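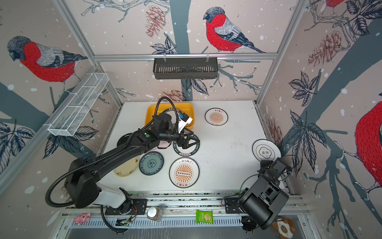

The plates on the white table, under the bullfinches.

Home | Stories | Serials | Authors | Submit | About

Search this site Go

The Bullfinch Room

10/6/25
By Rozália Vrabec

Vilém Hubáček's aunt left him the upstairs room at Balbridge and everything in it, and the letter from Trnka the notary said he had until the end of the month to empty it.

He took the early bus with a roll of newspaper under his arm and two flat boxes tied with string. The key stuck. He had to lift the door by its handle and push with his knee, the way she used to.

She had papered the walls herself, one July when it was too hot to sleep, with a winter forest. He had been a boy then and had held the bucket. There were blue tree trunks and pine cones and snow coming down over a pinkish ground, and bullfinches with red breasts. One of them was so big that he had been afraid of it. He looked at it now and it was still big.

He put the boxes down and went to the table.

She had never owned a set of anything. She bought plates one at a time, from closing restaurants and from people who were moving, and once from a man on the ferry to Madholm who was eating off the plate when she asked him the price. She said a set was for people who expected the same guests every week. Her guests had come when they came, and each of them got whichever plate was nearest.

Vilém opened the newspaper and spread it on the floor. He started with the blue-and-white one because he knew it best. It had a teal center, and as a child he had believed that the teal part was deep. He used to push his peas to the middle to sink them. He wrapped it twice and wrote BLUE on the paper with a carpenter's pencil.

The cream one was next. It had been his uncle's. His uncle had eaten the same supper from it for years, bread and an egg, and had washed it himself and would not let anyone else do it. Vilém turned it over to look at the back and then wrapped it.

There was a knock at the open door. A woman stood there in a raincoat with a shopping bag.

"You're the nephew," she said.

"Yes."

"I live under you. Under here. I heard the floor."

"I'm packing her things."

"I can see that." She came in and looked at the table. "Where are they going?"

"To Festico. They take whole households. They said 400 for everything, with the table."

"And the plates?"

"The plates are part of everything."

She put her bag down. She had a leek in it and a newspaper, and she took out the newspaper and added it to his. He had not asked her to. She picked up the plate with the orange sunburst and the dark rim and held it out from her at arm's length, as people do who have left their glasses at home.

"She gave me dumplings on this," the woman said. "The first winter I was here. I came up to complain about her radio."

"What does it say?"

"The writing? Time to eat. She told me that, and then I couldn't complain."

Vilém took the plate from her. He had seen those characters all his life and never asked. He had thought they were the name of the restaurant.

"Time to eat," he said.

"That's what she told me."

He set it back on the table and went on to the one with the black circle. Then he did the black-rimmed one with the lettering running around its edge. The woman wrapped too. She was quicker than he was and used less paper. She tucked the corners in underneath so that the plates did not need tape, and after watching her do it he stopped using tape.

They talked a little. She asked if he had children and he said no. He asked if the roof still leaked and she said it leaked over the stairs, and that the landlord had been told. She asked what he would do with the yellow tray. He said he supposed it would go in on top.

"She kept the bills on it," the woman said.

"She kept buttons on it when I was small."

"Well, then it was bills."

By noon the first box was full. He tied it and carried it to the door and came back. The plate with the dark rim was on the table where he had left it. He had packed around it.

"You forgot one," the woman said.

"No."

He sat down on the closed box, and it held. Rain had started against the window. Across the road the number 203 pulled in, let two people off, and pulled out again. It was the bus he had meant to take home.

"They won't count them at Festico," she said. "They just look at the furniture."

"I know."

"I have soup. It isn't dumplings."

"Soup won't stay on a plate," Vilém said.

"It's thick soup. And there's bread." She picked up her bag with the leek in it and went to the door. "Bring it down with you. I only have the one bowl clean."

He heard her go down the stairs, keeping to the dry side. He rolled up what was left of the newspaper. Then he took the plate in both hands, pushed the door with his knee until it closed behind him, and went down after her.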